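Stonbridge robot lab opens its doors for kitchen demonstration

2023-07-24
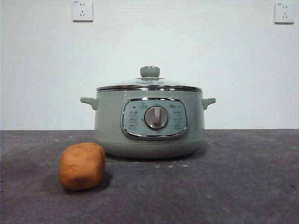
Visitors see cooking task up close

Skurkmont, an automation company based in Stonbridge, held an open day at its Ogbonna Street lab, where visitors watched a robot arm practice simple kitchen work.

The main demonstration used an electric cooking pot with a glass lid and a dial on the front. The arm's job was to take the lid off by its knob, put a potato-shaped item in the pot and set the lid back on. Staff ran the task in 3 sessions, and people could stand behind a rope and ask questions between runs.

The company said 204 people signed up for the visit. Most came from the Stonbridge area, and several school groups attended the morning session.

The software behind the arm is called Jiruneo. According to Skurkmont, it has been trained on 3000 recorded attempts at kitchen tasks, of which 2076 involved opening or closing a lid. The company said lids are hard for the arm because glass reflects light and a round knob can slip.

Visitors were also shown how staff reset the table between attempts and how each run is logged.

Skurkmont plans a second open day in November. Entry will be free, but places must be booked in advance through the lab's front desk. Children under 12 must come with an adult.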